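Keeping the Night School Open

The adult evening program at Skindmont has outlasted three buildings, two changes of name and one flood. It began as a course in bookkeeping for shop clerks, taught in a rented room over a feed store. Today it enrolls 400 students each term, most of them employed during the day and many of them returning to a classroom after a long absence.

The program's director, Yvonne Birkett, took up the post after a career in public libraries. She inherited a catalog that had changed little in a decade and a registration process that required applicants to appear in person on a weekday morning. That requirement was the first thing to go. Applications may now be made by mail, by telephone or online, and the office stays open until the last class has ended.

"People were taking unpaid leave in order to sign up for a course they hoped would get them better paid," Birkett said. "We were turning away the students we existed to serve."

The catalog took longer. Evening programs tend to grow by addition. A popular instructor proposes a second section, a retired one leaves behind a course that few others wish to teach, and the list becomes a record of past staff. Under a review completed last spring, every course was required to state whom it was for, what a student would be able to do at the end of it, and what might reasonably come next. Several long-standing titles were withdrawn. Others were divided, so that a student who needed only fractions and percentages would no longer have to sit through a full year of general mathematics to reach them.

The technical courses, which account for a growing share of enrollment, now run on the same principle. Students may enter at any of five points, depending on what they already know, and may leave with a certificate for each stage completed. 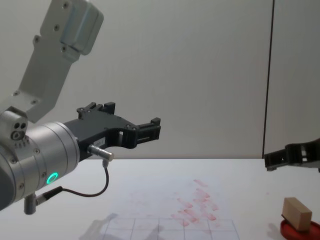
Technical subjects make up a growing part of the evening catalog.

Language instruction remains the largest department. Classes in English for new residents fill within days of opening, and the waiting list is carried forward from one term to the next. Graham Hollis, who coordinates the department, has resisted pressure to raise class sizes. In his view, a student who speaks for only a few minutes in an evening will make slow progress however good the textbook may be. He has instead recruited conversation partners from among former students, who attend for the second half of each class and are paid a modest hourly rate.

Attendance is the persistent difficulty. A student who works rotating shifts may miss every third class through no fault of her own, and the traditional course, with each lesson built on the one before, is unforgiving of such gaps. The program has responded by offering the same lesson on 2 evenings each week in its core subjects. A student may attend either one without notice. Instructors were at first concerned that they would never face the same group twice. In practice, Hollis reports, most students settle into a pattern and make use of the second evening only when they must.

Callum Ashworth, a warehouse supervisor, enrolled under the new arrangement after abandoning two earlier attempts. He is now in his second year of accounting. He studies at the kitchen table before his children are awake and brings his questions to class on a folded sheet of paper.

Child care has proved harder to provide. A supervised room opened for six weeks last year and closed when the grant that supported it ended. Poppy Cropper, who teaches the reading courses, kept a list of the students who withdrew in the month that followed. The list was presented to the trustees, and funds for a permanent room have been placed in the coming year's budget. The room is expected to open in March, with places reserved first for parents enrolled in the reading and English classes.

Fees have been held level for the present. The trustees will take up the matter again when the summer catalog is approved, together with a proposal to begin a Saturday session for students who cannot attend in the evening at all. Birkett supports the proposal, although she has asked that no new session be announced until instructors have been found for it. Applications for the spring term are being accepted at the program office.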